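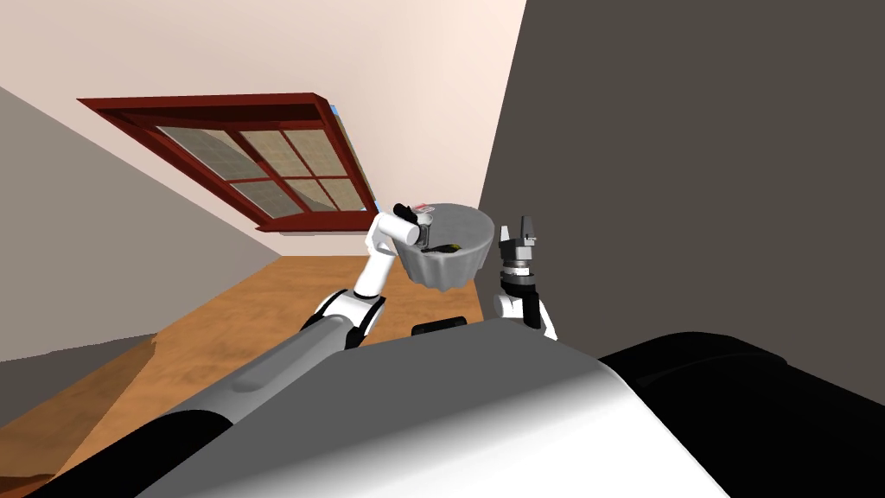

Grelora: a word list of kitchen and household terms

Hello, and thanks for looking at my word list. Grelora is a plain text file of everyday words for things you'd find in and around a kitchen, gathered from old shop catalogues, recipe cards and a few very patient relatives. I started it in February because I kept forgetting what my gran called a colander (it was a "strainer-bowl", and I will defend that to the end).

What's in it

The main file, words.txt, has 314 entries. Each one sits on its own line with four things separated by tabs: the word, the plain meaning, where I found it, and a note if I had one. Of those, 144 have a note. The notes are where most of the fun is, so please do read them even if you only came for the words!

There's also variants.txt, which has 134 other spellings. Catalogue printers were all over the place with hyphens, so "pie-dish", "pie dish" and "piedish" all point to the same entry.

Where the words came from

Mostly from two sources:

- the Fillau mail order catalogues, which I bought in a damp box at a sale in Flullham and dried out on the airing rack
- the Zürcher recipe cards, a set my aunt kept in a biscuit tin and has now let me borrow twice

Anything marked "family" came from talking to people over tea. I wrote those down as I heard them, so the spelling is my best guess and you may well know a better one.

Using it

Open it in any text editor or pull it into a spreadsheet. If you use a spreadsheet, choose tab as the separator and UTF-8 as the encoding, otherwise the ü in Zürcher goes funny. Lines starting with a hash are my own comments and can be skipped.

Things I know are wrong

"Skimmer" and "slice" overlap far too much and I keep changing my mind about them. The baking section is much longer than the one for cleaning, mainly down to what the catalogues bothered to sell. A few source codes still say "check", which means I've lost the page and need to go back through the box.

Regional words lean heavily towards Flullham and the villages near it. I'd love more from further away, especially names for jugs.

Sending me words

Open an issue with the word, what it means, and where you heard it. Old brand names are fine if people really used them for the thing itself. Please don't send scans of whole catalogue pages, a line or two typed out is plenty.

Licence

CC BY 4.0. Use it in a quiz, a novel, a crossword, whatever you fancy, and say it came from Grelora.

Last updated June 7, 2026. The cutlery entries are next on my list, once I've sorted out the ladles.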